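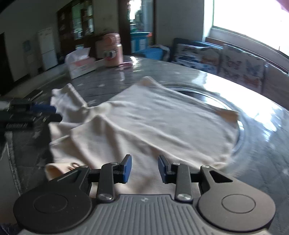

HONSKA, 29/09/2022 – Navimov has changed the acceptance rules for used cotton knitwear at its textile sorting plant in Honska. Under the new rules, garments with metal or rigid plastic parts will no longer enter the main cotton stream unless the parts have been removed first. The change covers zippers, snaps, rivets, buttons and eyelets of any size. A plain cream-white T-shirt with one small round metal eyelet at the collar would until now have been graded by fabric alone, and a crumpled one passes across a table with the eyelet easily lost among the wrinkles. Such a garment now goes to a separate trim removal step, or to a lower grade if the removal step is full.

The revised rules apply to all collection partners delivering to Honska, including municipal drop-off points, charity shops and the return bins operated by clothing retailers. Partners are not required to remove parts themselves. They are asked to keep knitwear apart from denim and outerwear, and to deliver it in closed, dry bags. Mixed bags will still be accepted but will be weighed and credited at the mixed rate.

The plant handles 175 metric tons of used clothing a month. Most of that is sold for reuse without further processing. What remains is divided by fiber, color and construction, and the cotton knit portion is sent to the spinning company Vashisht, where it is pulled back into fiber and blended with new cotton for coarse yarns. The rule change concerns this last portion only. Clothing that is fit to be worn again is not affected, whatever parts it carries.

Quentin Leclerc, who manages the sorting floor for Navimov, said the old rules had been written for wiping cloth, a product in which a stray piece of metal is a nuisance but rarely a cause of damage. "A wiper customer finds a snap and throws the wiper away," he said. "A pulling line finds it with the pins, and then the line is down until someone has opened the cover and changed a section."

In mechanical recycling, cut pieces of fabric are fed between rollers and against a fast-turning drum covered with steel pins. The pins open the fabric and separate the yarns into single fibers. Thin jersey opens easily. Seams, collars and printed areas open less well and leave short, hard bundles that have to be taken out afterward by air separation or passed through the line again. Metal does not open at all. A large piece is normally caught by the magnet or the detector ahead of the feed. Small parts made of brass or aluminum are harder to catch, and a magnet will not hold them.

Detector sensitivity can be raised, but the number of false stops then rises as well. Damp fabric and some printing inks with metallic pigment can set off the detector. According to Leclerc, the settings used during the summer were a compromise that satisfied neither side. The plant lost time to false stops, and Vashisht continued to find small parts in the bales it received.

The new procedure was tried in August on one of the two sorting shifts, with the other kept on the old rules for comparison. Bales from both were marked and sent to Vashisht without any other difference in handling. Navimov has not published the full results. Leclerc said that the bales from the trial shift produced fewer stops at the spinning company and that the sorting rate on the trial shift was lower, chiefly at the beginning of the month, while staff were getting used to the additional check.

Under the procedure, each knit garment is opened flat and turned so that the neckline, cuffs and hem can be felt by hand as well as looked at. Folded sleeves are pulled straight. The check is made before the color decision, which reverses the earlier order. Leclerc said the reason was practical. Once a garment has been assigned a color, the sorter's hand is already moving toward the chute, and a part noticed at that point is often noticed too late.

Garments are then assigned to one of three grades. The first is clean cotton knit, with no rigid parts, no coating and no large print. The second is cotton knit with removable parts, and goes to a cutting station where the part is taken off with a margin of surrounding fabric. The fabric beyond the cut is returned to the first grade. The third is everything that cannot be trimmed economically, such as garments with rows of studs or with a zipper running the full length of the body, and is sold for insulation felt. Sewn-in care labels remain permitted in all grades, although most are polyester and lower the cotton content of the bale slightly.

The width of the cutting margin has been one of the points of discussion between the two companies. Eyelets and snaps are usually set through a reinforcement, either a second layer of the same fabric or a piece of fusible interlining bonded with adhesive. If the cut is made close to the metal, the reinforcement stays in the garment. The adhesive then softens on the pins and collects loose fiber, which builds up until it has to be cleaned off. Vashisht asked for the whole reinforced area to be removed. Navimov objected that on a collar this means the loss of much of the neckline, and that sorters cannot always judge from the outside how far the interlining reaches.

The text now in force asks for the cut to follow the edge of the reinforcement where that edge can be felt, and otherwise to take off the complete collar or placket. Killian Maillard, the fiber preparation engineer at Vashisht, said the wording was acceptable. "Collars are poor material for us in any case," he said. "They are dense, they are often rib, and there is elastane in some of them. I would sooner have a lighter bale without them."

Maillard said that fiber length remains the main limit on what can be made from used knitwear. Jersey is knitted from fairly fine yarn, and each pass over the pins shortens the fiber. Material that opens in a single pass keeps enough length to be spun on rotor machines with an admixture of new cotton. Material that has to be sent round again is suitable mainly for filling. Removing the hard areas before pulling therefore has an effect on the quality of the yarn as well as on stoppages, although he said the two effects had not been measured separately.

Light shades are in particular demand. White and cream knitwear can be spun and sold undyed, or dyed to any color without stripping. Yellowing at the neck and underarm is accepted within limits, and the limits have not been changed by the new rules. Deodorant residue containing aluminum salts, which is common on light T-shirts, does not affect the detector in the amounts normally present.

Collection partners will see the change in the monthly statement, where the cotton knit line has been split to show the three grades. Payment for the first grade goes up. The second is paid at the former rate for cotton knit, and the third at the rate for insulation stock. Navimov said the split would allow partners to decide for themselves whether removing parts before delivery is worth the labor. Several of the larger charity shops already cut off buttons for resale. Their material is likely to move into the first grade, provided the buttonhole side has not been cut away carelessly and left with loose thread wound through the bag.

Partners who deliver through the transfer depot at Fokska should note that no grading takes place there. Bags are weighed, checked for moisture and forwarded to Honska unopened. Disputes about the grade of a delivery must be raised with the Honska plant, and the partner has to give the bag number printed on the depot slip. Deliveries without a slip are credited at the mixed rate.

Navimov has no plans to extend the rules to woven cotton. Shirts and trousers carry so many buttons and rivets that nearly all of them would fall into the second grade, and the cutting station does not have the capacity. Leclerc said a separate line for wovens had been considered and postponed. The rules for wool knitwear, which are agreed with other buyers, also stay as they are.

A printed sheet showing the permitted and excluded parts is being sent to collection points with the next delivery of empty bags. The rules will be looked at again by both companies once Vashisht has spun a full season of yarn from the newly graded bales.

Contact | Copyright 2022 | Terms of use | Back to top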